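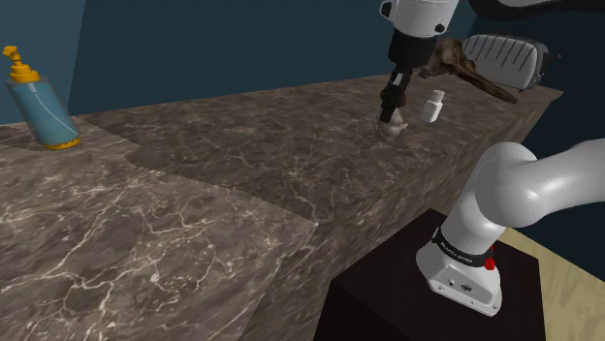

A reader wrote in after my last post to say that paying 252 dollars for a sourdough class was nuts when flour is cheap and the library is free. Fair point! I did go back and forth on it for weeks (and I still haven't told my sister what it cost).

But the class at Levo ran for 6 Wednesday evenings, and I came home every time with dough under my nails and a loaf to bake. My first one was a brick. The second was a brick with a nice crust. By week four I had holes in the crumb – real ones – and I may have texted a picture to everyone I know.

What I still can't get right is the overnight rise. My kitchen gets cold in December and the starter just sulks. I tried the oven with the light on, then the top of the fridge, and the fridge won. Next up is a rye from the Tivik recipe sheet, page 34, if I can find caraway seeds anywhere in this town.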